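4.2 Clearing and sorting with the Bristance kit

The second group of tasks moves away from boxes and blocks and toward things that bend, shed and snag. We were eager to get to this part. The Bristance kit is offered as a two-arm package with wrist cameras, a fixed overhead view and the Jirnance control software, and its makers list "light, irregular goods" among the things it can handle. Few goods are lighter or more irregular than flowers, so we bought artificial roses and hydrangeas, along with spare leaf sprigs, and set them out on the white table in our Bralden lab.

Everything in this section was run with the kit as delivered. We did not swap the finger pads, and we left the grip force at its default of 48 on the controller's own scale. Yuzuki Tanabe wrote the task scripts and ran most of the sessions, the bulk of them in July. Between runs the stems were laid out again by hand, with the leaf sprigs placed wherever they happened to fall.

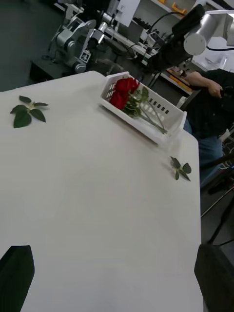
Operators new to the kit liked the wrist view best. It gives a close, steady look at the tabletop with both fingers always in sight, and after a short practice period most people stopped looking up at the arms at all. Depth is harder to judge from it. A leaf sprig lying flat on a pale surface looks much the same from a hand's width away as it does from twice that, and the early sessions included a good many grasps that closed on air. Turning on the height readout in Jirnance fixed most of this, and we would suggest that it be on from the start.

The two-arm work was the real pleasure of the study. With one arm, an operator has to plan around a long stem, which swings and drags on its neighbors. With two, the second arm can steady the bloom or move another flower out of the way – and people found these moves by themselves, with no prompting from us. Figure 6 is from one of these sessions. 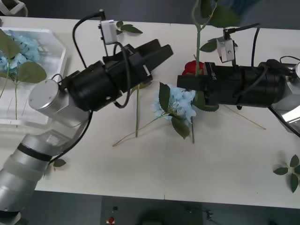 Figure 6. Two-arm sorting of artificial flowers. The right gripper holds a rose by its stem; a pale blue hydrangea lies below the two grippers.

Across all sessions we logged 1,963 grasp attempts, of which 700 were on hydrangeas and 600 on roses, with the rest on loose sprigs. Roses were the easier of the two. Their stems gave the fingers a clear target, and the software's suggested grasp was usually close to what the operator wanted. Hydrangeas have a wide head and broad leaves that hide the stem from the fixed camera, so operators relied on the wrist view and often came in at a lower angle. Sprigs had the most retries, mainly when they lay flat and the fingers had to come right down to the tabletop.

The arms share their workspace well. Jirnance slows both of them as the grippers get near each other, and the slowdown is gentle enough that several operators did not notice it until we pointed it out in the logs. We had expected to spend days tuning this, so it was a very welcome surprise!
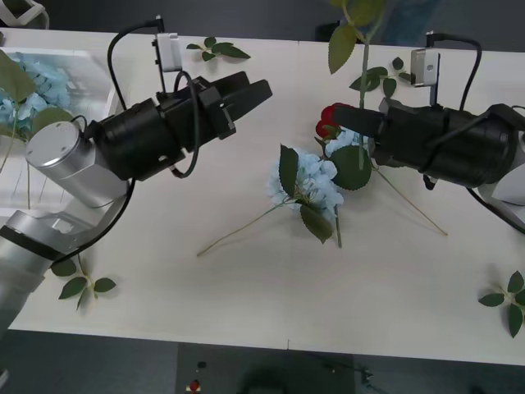 Contact with the petals deserves a closer look than we can give it in this paper. A grip on the stem and a grip on the bloom both count as a success in our scoring, although a florist would surely see them differently. The controller reports finger width and motor current, and we saved both for every attempt, so a finer score could be worked out later from the same logs. Oshima, the earlier kit we used for the block tasks in Section 4.1, does not report current, and for that reason the two are compared only on success and time.

Cable routing is our one real complaint. The wrist camera cables are long enough for any pose we tried, but the slack has to go somewhere, and we added a check of both loops to the start of each session. A clip partway along the wrist would help a lot. Setup was otherwise quick, and the calibration routine held up well over the whole study period. We repeated it each morning out of habit and kept the results with the session logs.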